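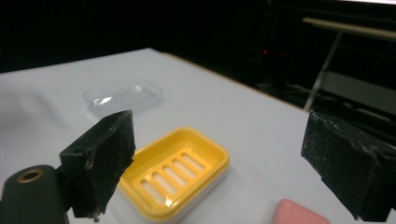
February was the month of the grip pads, so I'm going to start with those and get to the good news afterward. You'll remember from the last report that we had moved on from blocks and cups to bathroom and kitchen stuff, the things people really do have lying around at home. The finger covers have taken a beating from it. They're scuffed all over, there are pale specks showing through the black, and the edges have started to fray. A yellow soap dish is about the least threatening object I can think of, and yet it's the one that brought the whole problem out into the open.

So, what went wrong. We were collecting the "tidy the sink" set with the hand-held grippers, and the plan was 400 usable demonstrations by the end of the month. Things were humming along nicely. Then Yeison Puma, who was doing the afternoon checks, noticed that the soap dish kept turning in the grip partway through a lift. It didn't drop, it just sort of swiveled, maybe a finger's width, and then settled. The person holding the tool corrected for it without thinking, which is what people do with their hands all day long! The trouble is that the correction goes into the recording as if it were part of the task. Train a policy on enough of those and you get an arm that wiggles its wrist at every soap dish it meets.

We stopped collecting that same afternoon and went back through everything. Out of the 400 we had planned, 381 were already in the bag, and I had been rather pleased with myself about that number. After the review, the lifts recorded on the newest covers were fine and the ones from the most worn pair were a mess. I don't want to give you a final count of good recordings yet, as Apolinar Figueroa is still going through the doubtful ones by eye and he is (rightly) stricter than I am. You'll have it in the next report.

The cause is pretty dull. The coating on the finger covers wears unevenly. The inner faces lose their texture near the tips first, where all the pinching happens, and a smooth tip on a shiny plastic rim is asking for trouble. We had a replacement schedule, but I wrote it back when we were picking up wooden blocks, and it went by weeks on the calendar. Nothing in it asked how many lifts a pair had done or what it had been lifting. That one's on me.

Now the safety bit, and I'd rather you hear it from me first. While we were looking into the slipping, we put the same kind of worn covers on the bench arm to see if we could reproduce it. We could, and then some. On the third try the arm lost a ceramic tumbler at the top of the lift and it broke on the floor. Nobody was hurt. Yeison was standing closer than he should have been, though, inside the taped line, because he wanted to watch the fingertips. The arm was at reduced speed and he had the stop button in his hand, but a piece of ceramic doesn't care about the stop button. We talked it over right after, all of us, and I filled out the incident form before I went home. It's on the Maletthorpe site log if you want the full version.

What we've changed since then:

Finger covers now get swapped by number of lifts, and whoever is collecting checks the tips at the start of every session.
Nothing breakable goes on the arm until it has done a clean run with a plastic stand-in.
The taped line around the arm has been moved out, and there's a small monitor outside it showing the fingertips up close, so there's no temptation to lean in.
Every recording now carries a note of which pair of covers was used. We should have had this from day one - it would have saved Apolinar a lot of squinting.

The other thing I've been chasing is the covers themselves. The ones we have came from Porkel with the original kit, and they've been perfectly decent with me on the phone, but they only make the one texture. Chow can do a softer molded pad with a deeper pattern, and they sent us 2 sample pairs to play with. Early days, but I like them a lot! They hold the rim of a soap dish without that swivel, and they don't seem to mark the plastic. They also feel a touch sticky when you let go of something very light, so I'm not ready to say yes. We'll run both kinds side by side on the same objects before I ask you for any money.

Where this leaves the schedule: we've lost 2 weeks, more or less all of it to reviewing and re-recording. The sink set will be finished late, and I've pushed the drawer set back to make room. The joint trial with Given stays where it is for now. I spoke to them and they're relaxed about it, as they only need the sink recordings and not the rest. If the re-recording drags on I'll tell you early, and the thing I would cut is the number of different objects. The checking stays as it is.

On spending, we're still inside the equipment line. Replacement covers will eat more of it than I budgeted, for obvious reasons, and the monitor came out of the same pot. I haven't touched the travel money, so if you were willing to let me move a little of that across, it would cover 3 more pairs of covers and take some of the pressure off. No rush on an answer, but before the side-by-side test would be ideal.

Last thing. You asked whether the slipping affects anything we delivered in the earlier stages. I've looked, and I don't think it does, as those were blocks and cups on much fresher covers. Apolinar is going to spot-check a handful of the old recordings once he's through with the current pile, and I'll send you his notes as they are.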